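Cuaderno de taller – Vurau, puesto de tazas
Diciembre
Tiempo de lectura: 5 min
2 comentarios

Estado al empezar

El puesto sigue montado en la mesa de madera, con el brazo a la izquierda y el árbol para tazas a la derecha. Objetivo de la entrada: dejar anotado el cambio de reparto de tareas en el office de Cirkell antes de pasar la propuesta a Lương, que es quien lleva el contrato de limpieza y menaje. La parte de control va aparte, en el registro de Weltis. Aquí sólo lo que afecta al trabajo de la gente y lo que hace falta tocar en la mesa.

Recuento de la última semana de uso manual en el office: 86 tazas colgadas. La tarea no figura en ninguna ficha de puesto. La hace quien cierra el turno de tarde, junto con vaciar el lavavajillas y pasar la mesa. En la ficha nueva tiene que aparecer con nombre, tanto si la hace el brazo como si la hace una persona, porque hasta ahora el tiempo salía del margen de recogida y no constaba.

Límite de ciclo en el programa: 600 segundos. Pasado ese tiempo el brazo para y avisa. Es un valor heredado de otro montaje y resulta excesivo para una sola taza. Quien supervisa no debería quedar atado al puesto tanto rato por un agarre fallido. Pendiente de bajar.

Cámara de muñeca

Revisados los tramos de desplazamiento sobre la mesa. Con el brazo en movimiento la veta se corre en horizontal y los nudos pierden el borde. Para localizar la taza no es grave si se toma la posición en parado. Para quien revisa después las imágenes sí lo es: cuesta decidir si una mancha es nudo, sombra u objeto.

En la mitad derecha caen sobre la madera dos sombras, una alargada que baja desde arriba y un arco que se abre hacia la derecha. Por la forma podrían ser del cable. No coinciden con nada que haya que agarrar, pero el detector las ha marcado 2 veces como candidato y alguien ha tenido que descartarlas a mano.
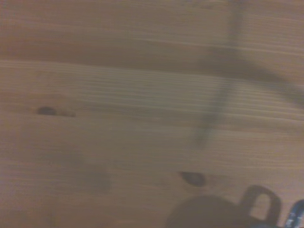
Qué pasa a hacer la persona

El descarte manual es trabajo nuevo. Antes no existía. Conviene que conste en la propuesta con las demás tareas que aparecen al poner el brazo:

– Dejar las tazas en la zona de recogida, separadas entre sí.
– Comprobar que el árbol está en su sitio antes de arrancar.
– Validar o descartar los candidatos dudosos.
– Atender la parada por tiempo.
– Retirar la taza cuando queda en mala posición y decidir si se repite.

El turno de tarde ha preguntado quién responde si se rompe una taza durante el ciclo. No hay respuesta escrita. Propongo que sea una incidencia del equipo y que no vaya al parte de la persona que supervisa. Si no, la supervisión se va a hacer con el dedo en la parada y el ciclo no termina nunca.

También ha salido el ruido. Con el office ocupado, la gente de la mesa de al lado prefiere que el brazo trabaje cuando ya no hay nadie comiendo. Eso retrasa el cierre. Weltis permite programar franja, pero entonces la persona del cierre se queda sola con el equipo en marcha, y en Cirkell eso requiere autorización. Consultar antes de ofrecerlo.

Aproximación al árbol

El poste tiene seis clavijas a distinta altura y con inclinaciones distintas. Una persona elige la que le queda a mano y corrige con la muñeca sin pensarlo. Al brazo hay que darle clavija, ángulo y orientación del asa, y cualquier giro de la base obliga a repetir la referencia. La base va apoyada directamente en la mesa, sin fijación.

Momento de trabajo con la taza azul: tumbada contra el árbol, la boca hacia la izquierda y el asa hacia arriba, cerca de una de las clavijas. El extremo de la pinza llega al borde de la taza y las puntas quedan ocultas en la boca. Desde fuera no se ve cuánto borde se está cogiendo, así que el operario no puede juzgar el agarre a simple vista. Hay que darle esa lectura en pantalla.

El cable negro cuelga por debajo de la muñeca y vuelve a subir cruzando por delante de la pinza. Tapa parte de la vista desde el lado donde se coloca quien supervisa – y queda al alcance de la mano cuando se retira una taza. Recoger con una segunda brida, dejando holgura para el giro de muñeca.
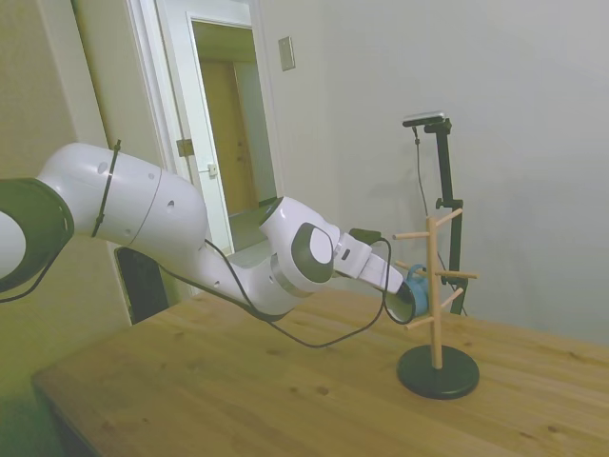

Pendientes

– Bajar el límite de 600 segundos y anotar el valor nuevo en Weltis.
– Marcar en la mesa el contorno de la base del árbol. Con cinta basta por ahora.
– Recoger el cable entre el antebrazo y la pinza.
– Añadir a la ficha de cierre las tareas de la lista, con tiempo asignado a cada una.
– Redactar el párrafo sobre roturas y enviarlo a Lương junto con el recuento de 86.
– Preguntar en Cirkell por la autorización para trabajo en solitario.

La propuesta no debe decir que se libera el cierre de turno. Se quita la colocación y se añade supervisión, y el saldo está sin medir. Para medirlo hacen falta 5 cierres seguidos con el brazo y el mismo personal, apuntando también las interrupciones.

Compartido 5 veces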